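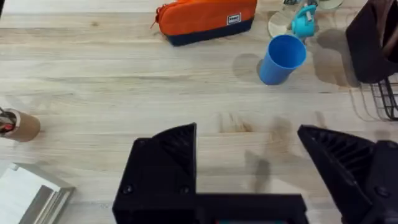

*Light wood top – knots, a few stains and smudges.*

August 22, 2018

Oil trial, day 2 for the Rostdale shelves. Offcuts wiped down this morning, all but the walnut one, forgot it was on the windowsill. Grallen oil on the left half of each, our old mix on the right. Thin coat, 15 minutes, wipe, leave it alone.

Grallen goes on nicer. Smells worse. Old mix is still grabby on the end grain and the rag leaves lint, so new rags before we do anything that a customer will see. Abdelilah says warm the can first in a bucket of hot water. Tried it on the last offcut only, so no fair comparison yet. Do again tommorow with both oils warm.

Maple looks blotchy under either one. Sanded it too fine maybe? Went up to 320 out of habit. Next lot stop at 180, see if it takes more evenly. Ash is fine. Ash is always fine.
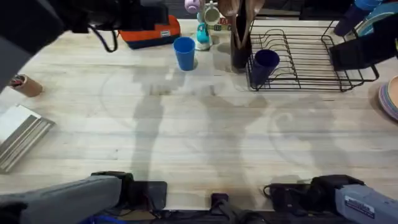
Waiting on a decision about wax over the oil. Cliststead job had wax and came back in November with ring marks all over, we stripped the lot and ate the cost – 2,933 with the delivery. So I'd sooner do a third thin coat and skip wax. Water drop test on the coated offcuts tonight, one drop each half, leave til morning. Also want a scratch test on something paler, dark offcuts hide too much. Blond boards like the butcher block show scuffs even when they're faint, so cut the scratch pieces from something that color. Same pressure every time, use the weighted nail.

Shelf parts: 6 boards planed, rest still in clamps. One has a bit of twist, put it at the back under the others and look again Friday.

Ring Grimshaw about the brackets. He had them down as steel, drawing says brass. Dont order screws untill he answers.

Oily rags out flat on the rail, NOT in the bin.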